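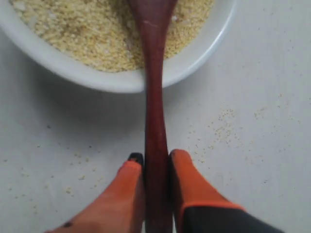

Serving station 2, spoon in the gripper, grain on the table on both sides.

We use cookies to make the support portal work. Accept / Settings

Ticket 148: Grain spilled on the table during portioning, Kuserier kitchen
Opened in June by Rezaul Weerasinghe, kitchen systems
Reading time: 2 minutes

Problem
The arm on station 2 takes the spoon and holds it well, but too much grain goes on the table. The kitchen staff must clean after each round. Before the arm they cleaned one time, at the end of service. So for them the work did not become less, it became different, and they are not happy with it. I understand them.

Software is Plenov, the same version as on station 1. Station 1 portions only soup vegetables and has no complaint.

08:40, Rezaul
I checked the grip force first. The fingers close on the handle and I do not find any slip in the log. I ran 78 scoops with the standard program. Weight of the portions is inside the limit for most of them, but the limit does not say anything about what falls outside the bowl.

09:25, Rezaul
Lowered the lift speed by one step. Less grain falls at the lift, but the same amount when the spoon turns over the rim. I think the turn is the main problem. The path was taught with rice, which sticks together more.

10:10, Angharad Lewis, kitchen
Please write also in this ticket that the wiping is not in our task plan. Cadi and I do it between the portions and then we are late with the trays. When I served by hand I could see that the spoon was too full and shake it a little over the bowl. Can the arm learn this?

10:30, Rezaul
Thank you, Angharad, this is a very useful remark. I will add a short shake above the bowl before the turn. About the task plan I have written to Marlene Steinbach, it is not something I can decide.

11:50, Rezaul

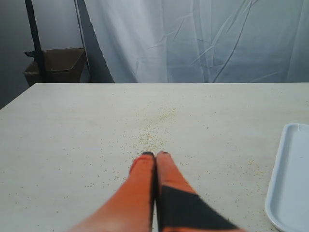 There is a long streak of grain in the middle of the table and single grains nearly everywhere else, also in the direction of the tray. This is too much for a station where people work beside the arm. I stopped the trials until the table is clean, and I ask everybody not to sweep grain back into a bowl.

13:15, Rezaul
Shake added, 4 short movements. With fewer the spoon stays too full, with more the round takes too long. Cadi James stood with me and showed how deep she puts the spoon in by hand. It is much less deep than our program, so I changed that also.

14:05, Marlene Steinbach
Agreed. Cleaning of station 2 goes into the plan as its own task, with time for it. Arwel Gronow takes it for the early shift until the ticket is closed. Please do not count it as a break.

Status: waiting for kitchen. Angharad will tell me after the next full service if the new depth is good for her. Ticket stays open.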